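News from the Wumham Summer Program

Thursday, July 9, 2020

Dear parents and friends,

Many of you have asked us if the day camp in Wumham will open this summer. The answer is yes, but in a smaller form. We will take 12 children in each group, and the groups will not mix during the day. The first week starts on Monday at 8:30 in the morning. Please bring your child to the side gate on Storkstead Road and not to the main door.

When we opened registration in February, we had planned for much bigger groups and for two overnight trips. The overnight trips are now canceled. Families who have already paid for a trip can choose between a refund and a credit for next year. Please write to Mairéad Corrigan in the office before the end of the month and tell her which one you prefer. If we do not hear from you, we will send the money back to the same account. 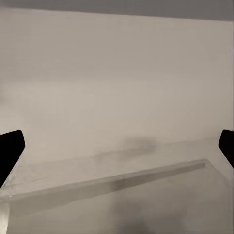
Wall and tabletop, light gray.

The daily schedule is almost the same as last year. In the morning the children have sports and swimming, and after lunch they can choose between music, woodwork and the nature walk. Pentti Ikonen will lead the nature walk again. He has prepared a new path along the Doucet stream, which is 2000 meters long and mostly in the shade. Children under seven will walk only the first half. For this activity we ask for closed shoes, even when it is very hot.

Lunch is a question we discussed for a long time. This summer we will not serve food from a shared table. Each child should bring a packed lunch with his or her name on it, and a water bottle.
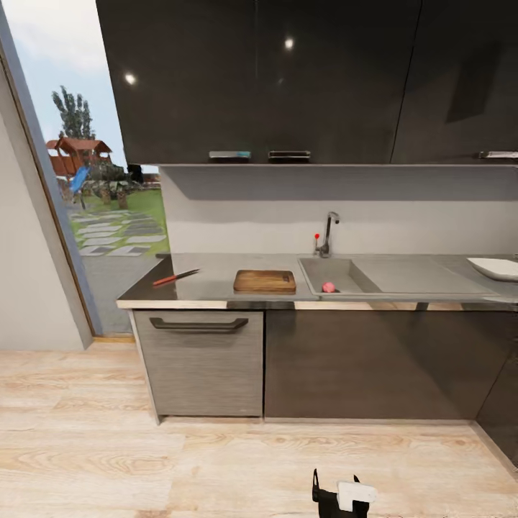 Snacks in the afternoon are still included in the price, and they will be given in single portions. If your child has an allergy, please write it on the health form again, also if you wrote it last year. We start a new file for every season and the old forms are not kept.

The fee for one week is 300 dollars. For a second child from the same family there is a discount of 18 dollars per week. Our partner, the Cundano Fund, has kindly agreed to pay for several places, and families can ask for this support in a short letter to the office. All letters are read only by Mairéad.

There are still free places in the third and fourth weeks. The first two weeks are full, but we have a waiting list, and last summer most of the children on it received a place in the end.

With warm greetings from all of us,
The camp office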